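Posted by Lionel Lecomte
June, Thursday evening

1/ I promised some of you a report from the open day at Derel, so I will write it as a thread. I took notes on the train home. English is my third language, please be patient with my commas.

2/ Derel is a workshop in the old Maillard building, behind the rail yard. They teach robot arms to do household work. Once a year they open the doors to neighbours, students and people like me who only read about it. Entry was free, but you had to write your name at the desk, and I was visitor 300. I did not win anything.

3/ The first thing I noticed is how quiet it is. I expected motors and noise. In the main room there was mostly the sound of shoes, and somebody saying "again, please" in a very calm voice.

4/ The day was organised in stations. You received a paper card and could visit 3 before lunch. I chose folding, drawers, and the one called "wall and frame." My neighbour from the tram chose the coffee station and was happy with her choice, because there was coffee.

5/ Folding first. The arm, which they call Grikley, took a tea towel from a pile and folded it in half, then in half again. It was slower than my daughter, but the corners were better. The second towel went less well. It was picked up by the middle and stayed in a lump. The young man at the keyboard did not look embarrassed, he only wrote something down.

6/ I asked him what he wrote. He showed me: the number of the attempt and two words, "bad grasp." They keep all the failed ones. I liked this very much. In my old job we were hiding the failed ones.

7/ Drawers. I must admit I found this a little boring for the first minutes. The arm opens a drawer, closes a drawer. Then they changed the handle from a bar to a small round knob and it missed completely, four times in a row. A child beside me laughed so much that she had to sit down.

8/ The engineer was kind about it. She explained to the child that a knob is "a new word" for the robot. I have learned languages as an adult and I understood this robot immediately.

9/ Now the part I wanted to tell you about, wall and frame. There the arms are not moving at all at the beginning. A person does the work first, holding a gripper in each hand, and the system learns from these recordings. They named it Flelum. On the poster it said 2371 recordings up to this week, all of small objects for the home.

10/ The room is kept dark and the work surface is lit, so your eyes go directly to the hands. The visitors stand behind a tape and speak softly, like in a museum. I stayed there much longer than the card allowed.

11/ The task sounds like nothing. Take a little picture frame from both sides, lift it, keep it level, put it down on white paper. With my own fingers I do this without thinking. With the grippers you must think about both sides at the same moment, or the frame turns. 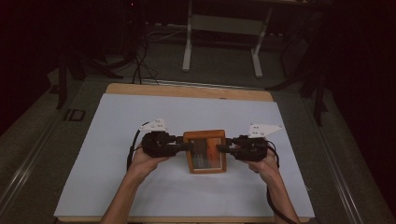

12/ YES, VISITORS CAN TRY

Several of you asked me this already by message. There is a practice pair at the next table and a short queue. They are heavier than they look. My left hand squeezed too early and my frame jumped out to the right. The second time I held it, but crooked. My teacher for those five minutes said "crooked is also data," which I will now use in my marriage.

13/ What I did not like: the signs were too small, and the talk in the afternoon was full of abbreviations. A glossary on one sheet would help. I wrote this on the feedback form, in my best handwriting.

14/ Someone asked at the end when such a machine will hang pictures in our homes. The engineer said she would not give a year. She said first it should put one down on a table every time, and we can talk about nails later. People clapped.

15/ If you want to go next time, take the number 4 bus to the end and walk along the fence. Eat before. Bring a jacket, the rooms are cool. I will answer questions tomorrow morning, now I have to cook.

We use cookies to remember your settings and to measure visits. Accept all | Manage choices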